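Ticket 114: Gruvus fingers lose crinkly bags on lift, Setalia fingers don't
Status: open, waiting on pads
Opened by: Quang Vi
Component: end effector, right arm
Priority: medium

First entry

Okay, so I'm opening this because I've been grumbling about it in chat for long enough and it deserves a proper home. We're comparing two sets of fingers on the same gripper body: the Setalia set (soft pads, the ones we've had since spring) and the new Gruvus set with the mesh pads. Same arm, same Weso controller, same wrist camera. On bottles and trays the Gruvus set is lovely! On thin plastic bags it's driving me nuts. It closes, it lifts, and somewhere in the first few inches the bag slides out.

Settings when I started: grip force at 39 percent, close speed at 70 percent, slip detection on. Those are the values we tuned for the Setalia set, and yes, I know, I should have retuned before complaining.

Update, next morning

Retuned. Bumped force from 39 to 55 first and the bags held better, but then I squashed a bread roll flat enough to mail. Backed it off to 45. Ten lifts on a bagged roll with each set, swapping fingers in between:

Setalia, 10 lifts: 9 good, 1 dropped
Gruvus, 10 lifts: 4 good, 6 dropped

So it's real and I'm not imagining it. Bottles were 10 out of 10 on both, so I'm leaving those alone for now.

Things I checked that made no difference:
- Wiped the pads with alcohol (they were a little dusty, nothing dramatic)
- Rezeroed the gripper after the finger swap
- Slowed the close from 70 to 40
- Turned slip detection off, then on again, then glared at it

Update, same day, 3:40 pm

Dug through the controller log. Slip detection never fires on the dropped bags. Motor current looks totally flat the whole way up, even while the bag is leaving. My guess is that the outer layer of plastic slides over whatever is inside, the fingers stay at the same width, and the controller figures life is good. With the soft pads you get some squish, so there's a bump in the current and it reacts in time.

Also found a dumb one of my own. The finger length in the config was still the Setalia number, and the Gruvus fingers are 4 mm shorter. So every grasp was a bit high and I was pinching mostly air and bag. Fixed it in the tool file and reran:

Gruvus with the right length, 10 lifts: 7 good, 3 dropped

Much better, still not where I want it. If you've copied my tool file in the last few weeks, please grab it again (sorry!).

Reply from Chareonsuk support

I wrote to Chareonsuk, where we bought the fingers, and they got back to me faster than I expected. Short version: they think the mesh is too fine for film, and they have a pad with a coarser weave that drops into the same recess. They're sending two pairs. They also asked for a wrist camera view with the fingers open and the usual test items on the table, so they can judge approach angle and how much of the pad meets the bag. Sent them this one:
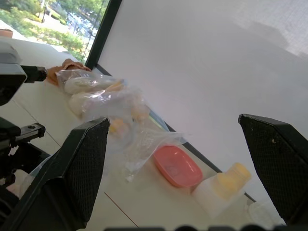
Wrist camera, Gruvus fingers open. Bagged rolls at upper left, pink tray past the second bag, bottle by the right fingertip.

Their answer was that the pads look seated fine, but they'd like me to come in steeper on the bags so the tips get under the fold before closing. They also pointed out how shiny the plastic is, and I think that's a fair hit. The depth numbers get jumpy on those glossy folds, and my grasp point wanders by a finger width between tries. The bottle with the yellow cap gives me a nice steady reading every time, no surprise there.

Update, next day

Tried the steeper approach, 70 degrees from the table where I'd been using 55. It helps on the bagged rolls. On the bigger crumpled bag it's a coin toss, and twice I got a good pinch of plastic with nothing useful in it. I've started averaging depth over several reads before picking the grasp point, and the wandering is down a lot, though it costs me a second or so per pick. I can live with that for testing.

Still to do:
- Fit the coarse pads when they show up and repeat the bag lifts at 45 percent force
- Log finger width along with current, so we can see a slip when it starts
- Run the Setalia set at the steeper angle too, otherwise the comparison isn't fair
- Ask Weso if the slip threshold can be set per tool

Leaving this open. Please don't swap the fingers on the right arm without pinging me first, I've got the zero exactly where I want it.

Quang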